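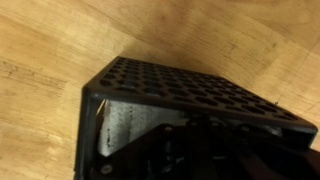

Black perforated plate with hexagonal holes, on a wood surface

Wine Business and Regulation
Handout 3: Selling direct, and what it costs a small winery

Instructor: Desta Hadgu
Section leader: Abrehet Alemayehu

Read this before Wednesday. We will use the Tilahun case in class, and you should have your own numbers worked out on paper.

Three ways to the customer

A winery can sell to a distributor, sell straight to shops and restaurants where the state allows it, or sell to the person who will drink the wine. Most small wineries do some of each. The split matters more than almost any other decision the owner makes after planting.

Under the three-tier system, the producer sells to a wholesaler, the wholesaler sells to a retailer, and the retailer sells to the public. Each tier adds its own margin. A bottle priced at $30 on the shelf may bring the winery half of that or less. The winery gets volume and somebody else's trucks, and gives up most control over where the bottle ends up.

Direct sales cover the tasting room, the wine club, and orders by phone or online. The winery keeps the retail price, and then pays for the things a distributor and a shop would otherwise pay for: staff, packaging, card fees, freight, permits, and breakage. Students tend to forget packaging and breakage. Please don't.

Shipping across state lines

There is no single national permit for shipping wine to consumers. A winery applies state by state. Terms to know for the quiz:

Direct shipper permit — issued by the state where the buyer lives, usually renewed on a schedule.
Volume cap — a limit on how much one household can receive in a given period. Some states have one and some don't.
Adult signature — the carrier must hand the box to someone of legal age. A failed delivery goes back on the truck and sometimes all the way back to the winery.
Common carrier report — a record of alcohol shipments that the carrier files with the state.

Excise tax and sales tax are separate lines. Keep them separate in your worksheet, even when the winery pays both on the same day.

Case: Tilahun Cellars

Tilahun is a teaching case. It makes one red and one white and sells from a tasting room outside Hurkorton. The wine club has 285 members. Each member gets 12 bottles a year, sent in two shipments. The previous owner left the distribution to Davel, a wholesaler that carries the wine in two counties and would like to carry it in more.

Last year the tasting room sold 813 bottles outside the club. The owner thinks the tasting room is losing money and wants to close it on weekdays. The manager thinks the room brings in most of the new club members and should be judged on that as well as on bottles sold.

Both of them may be right. The point of sale records who bought a bottle but not who joined the club later, so the case file can't settle it. You will have to state an assumption and stick to it.

Work through these before class:

Find the total number of bottles that go to club members in a year.
List every cost that applies to a club bottle but not to a bottle sold to Davel.
List every cost that applies to a tasting room bottle but not to a club bottle. Staff time is the big one. Say how you divided it between pouring and selling.
Suppose a quarter of the club lives out of state, in three different states. Which costs go up with each bottle, and which go up with each state?
Write one paragraph of advice to the owner on weekday hours.

Common mistakes from last term

Treating the full retail price as profit. Counting club discounts twice, once in the price and again as an expense. Leaving out members who cancel during the year — assume a steady count for this exercise, but say that you have done so.

Several people also put the Davel price on the retail line. The wholesale price is in the second table of the case file, under the heading "FOB."

For next week

Read the Trindenell packet on label approval, first half only. Abrehet has office hours after section, and she will look at worksheets if you bring them on paper. Late worksheets lose one grade step.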